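Sorting a box of mixed chargers and small cases

Most homes and workshops end up with a box of charger cubes, leads, empty cases and small parts. The method set out on this page will clear one box in a single session. Allow 60 minutes for a box holding up to 140 items.

What you need

A clear table with a hard, pale top. Dark parts are difficult to find on a dark surface.
A soft dry cloth.
Sticky labels and a pen.
Three shallow trays. The Kaser tray, order number 3160, is deep enough for plugs.

Step 1. Wipe the table and let it dry. Grit under a case will scratch both the case and the table top.

Step 2. Take the items out a few at a time. Do not tip the box. Lay each one down with a gap on every side, so that leads do not catch on their neighbours.

Step 3. Turn each charger cube until its port can be seen. Read the output printed on the casing and copy it on to a label. Where the print has worn away, put the cube aside for disposal – do not guess the rating.

Step 4. Place open-topped cases with the opening upwards and check the inside for loose screws and clips. Keep long cases to one side of the table and use the middle for small items.

Step 5. Stand tall pieces with a flat base upright towards the back, where a sleeve is less likely to knock them over.
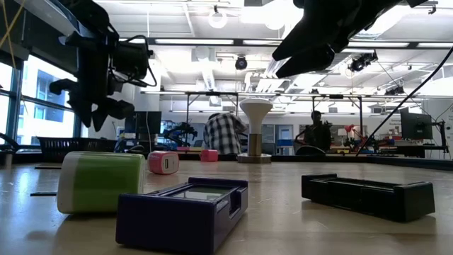

Charger cubes, open cases and an upright piece spread out on the table before sorting.

Step 6. Sort into the trays: keep, test, discard. A cube with a cracked casing or a bent pin goes straight to discard.

Step 7. Test what is in the second tray, one cube at a time, for 10 minutes each. Unplug any that becomes too warm to hold.

Chargers must not go in household rubbish. In Plondness, take them to the small electricals bay at the Pletadgate recycling yard, which is open on Saturday mornings.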